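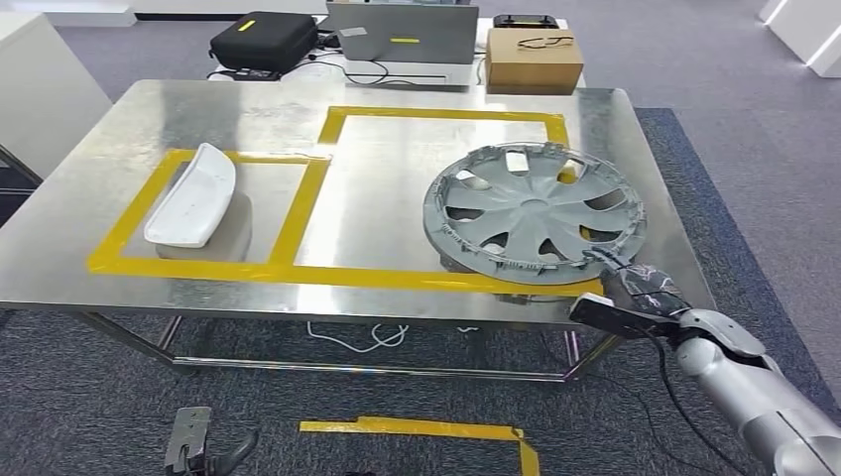 Il faut toujours prendre un enjoliveur par le moyeu, disait la voix dans le haut-parleur, le bord est trop fragile avec ses clips. Je n'étais pas d'accord. Depuis jeudi, nous comparions la pince Hulme et la pince Brerow, et la Brerow aimait les bords.

J'avais appris le français avec les notices de Veven, c'est pourquoi je parlais peu et je notais beaucoup. Essai 722, Hulme, prise lente. J'ai approché mon visage de l'écran. De si près, une pince ressemble à un paysage où l'on pourrait habiter.

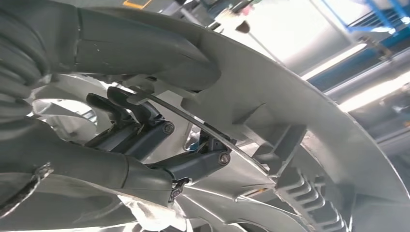
Doigts courbes, vue du poignet.

La voix a demandé ce que j'attendais. J'attendais que ma main arrête de trembler sur le bouton, mais je ne connaissais pas ce mot en langage technique. J'ai répondu : deux minutes.

Dehors, Wemville s'endormait. J'ai pensé à mon père, qui changeait les roues sans jamais regarder ses mains. Puis j'ai appuyé.

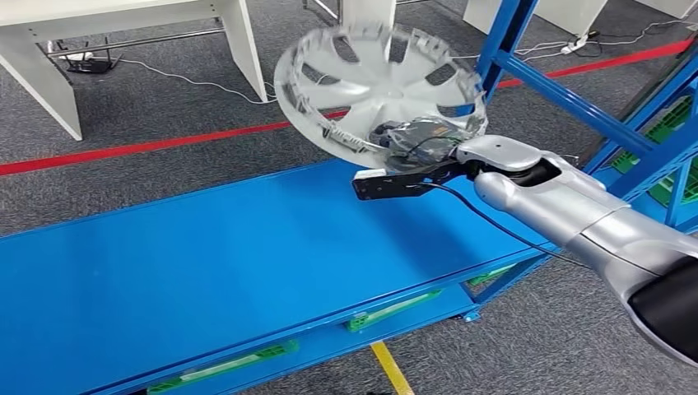 L'enjoliveur au-dessus de l'étagère bleue.

Près du moyeu, donc. J'ai écrit la valeur dans le cahier, avec l'heure, et la voix a eu la politesse de se taire. Il restait presque 847 essais. J'ai demandé si nous pouvions éteindre à 8 heures.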